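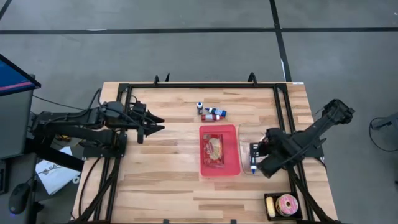 My Year of Buying Almost Nothing

I should say up front that I love stuff. I love it on shelves, I love it in carts, I love it arriving in a box I forgot I ordered. So when my friend Meenakshi Dubey announced over noodles that she was going twelve months without buying anything new except food, soap and medicine, I laughed. Then I went home and opened my hall closet, and a fondue set fell on my foot.

I signed up the next morning.

The rules took us two evenings and a lot of tea. Secondhand was fine, but only if something had broken. Gifts were fine. Library, yes. Books, no (I argued this one for an hour and lost). Shoes could be resoled but not replaced. We wrote it all down, dated it 5/17/21 and taped a copy inside each of our kitchen cabinets, where mine got splattered with turmeric almost right away.

The first month was easy, in the way the first day of a diet is easy. I deleted the shopping apps. I told everybody I knew, probably more than once. I was unbearable!

Then came August, and my blender died halfway through a batch of chutney. I had a new one picked out before the motor had stopped smoking. Meenakshi talked me down over the phone and sent me to Vikas Dhillon, who fixes small appliances out of his garage and charged me $20 and a jar of the chutney. The thing is louder than it used to be, and the lid needs a hand on it, but it runs.

What I didn't see coming was the boredom. I had been using shopping as a hobby, and once it was gone I had these long, floppy Saturday-type afternoons with nothing in them. I tried knitting and hated it. I walked a lot. I reread all the novels I own, including the bad ones, and I got pretty good at darning socks - the heels, anyway.

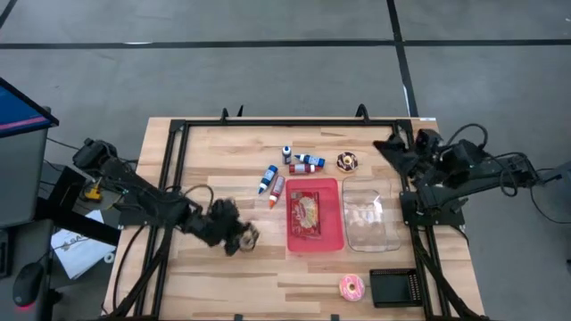
What I Saved, and What I Missed

My average monthly spending on "miscellaneous" before all this was $532. I had to sit down when I added that up. Most of it went on candles, storage bins and shirts in the same shade of blue, and I still couldn't tell you where I wore half of them.

I slipped five times. Two were birthday presents for my niece, and I'd do those again. One was a lamp. I don't want to talk about the lamp.

Meenakshi made it all the way through without a single slip and is starting a second year. I'm not. I bought a paperback the morning it ended and read it in the bath until the water went cold - but the apps are still off my phone, and the fondue set lives with my sister now.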